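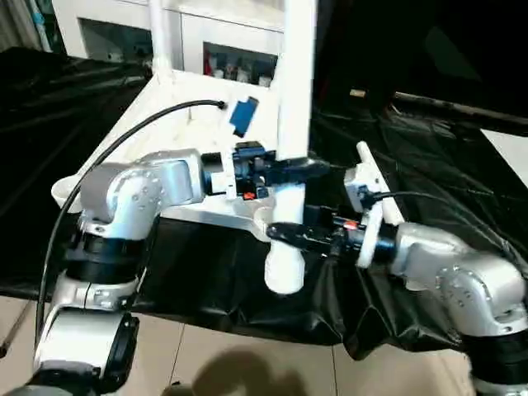
Der Nachtzug nach Dromovley

Seo-ah hatte Gleis 6 gefunden, und da stand er wirklich – der Zug! Grün, fauchend, herrlich verspätet.

»Wagen 18«, rief Junaid und rannte los, den Koffer voller Noten unterm Arm. Was für eine Nacht! Über den Dächern hing der Januar, und irgendwo hinter den Bergen lag das Meer.
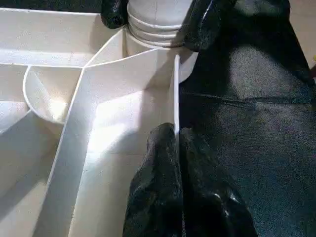
Weiße Fächer, dunkler Stoff

»Und wenn uns dort keiner hören will?«

»Dann spielen wir eben für die Möwen«, sagte Seo-ah und sprang auf.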